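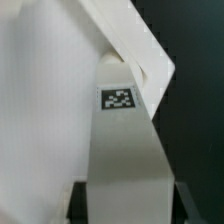
Teemu Nurmi reckoned we would get bored of bread within a fortnight, and told us so when we picked the topic. We didn't! Our project was on sourdough starters and whether the flour you feed them changes how fast they rise, and by the end we had filled 17 jars and most of a notebook.

Background

A starter is flour and water left to ferment. Wild yeast makes the gas, and bacteria make the acids that give the sour taste. Everyone's gran seems to have a rule about which flour is best, so we wanted to test it ourselves.

What we did

Anong kept the rye jars and I kept the white ones. Nabila Khoo had wholemeal, plus the spare jar we called Trukum (it smelled of pear drops and we got very fond of it). Each jar was fed at 8 in the morning and marked with a rubber band at the starting level. We read the height every hour until tea time. One batch in January got left by a cold window in Pindwood and hardly moved, so those readings are left out of the graph but kept in the appendix.

Results

Rye won easily - it doubled well before the others on nearly every run. Wholemeal came next. White was slowest but held its height longest, and none of us had guessed that. We baked two loaves from each flour too, and the rye one was dense but tasted brilliant.

What we would change

Water temperature needs proper control. We'd also like to try spelt, and Xuelian Tan has offered us a cupful of her starter to compare.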